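From: Rin Noguchi
To: cell-upkeep list
Date: Dec 15, 2024
Subject: Re: Tray index drift on the Oshima cell, proposed fix

Wakana Oda wrote:
> We re-zeroed the round tray on the Oshima cell and the fingers
> now come down over the back rim where they should. Trirkado
> suggests moving the pick height from 52 mm to whatever the sim
> gives, and loading the same numbers on the real cell in January.
> The sim did 327 cycles without a missed cup. I think we can
> close this one.

I'd leave it open, sorry.

327 clean cycles in the sim tells me the sim agrees with itself. The tray in there has no play in the hub. Ours does - I can move the rim with one finger when the drive is off, and I could do that before anyone touched the zero. If you re-zero a tray with a loose hub you get a nice number that is good until the next time it stops hard.

The log from the real cell has the first bad pick at cycle 320 and the next at 390. That looks like wear or a screw backing out to me. I don't see how a new pick height helps with either one.

I'm also not sold on the divider being modeled right. In the sim it stops short of the hub and the gripper comes in just to the right of it at the back rim, so there isn't a lot of room if the tray sits a little off. Has anyone put a gauge on the real one since Flarnasska sent the replacement? I asked before and got a link to the Zastudar manual, which covers a different tray.

I ran Wakana's file again last night and stopped it at the pick so we're all talking about the same pose:
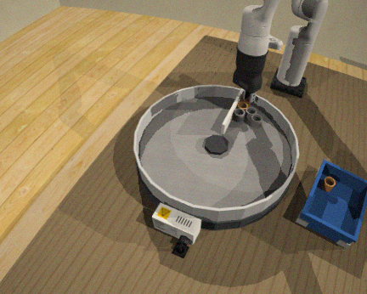
Sim, fingertips at the orange-brown cup by the back rim. One cup of that color in the blue bin.

Before anybody loads numbers I want the hub screws checked with the power locked out, then the zero redone, then the same pick on the real cell at low speed. Keep 52 mm for all of it. If it still misses after that, I'll try the Trirkado height.

Wakana, can you send me the old zero value? I only have the new one.

Rin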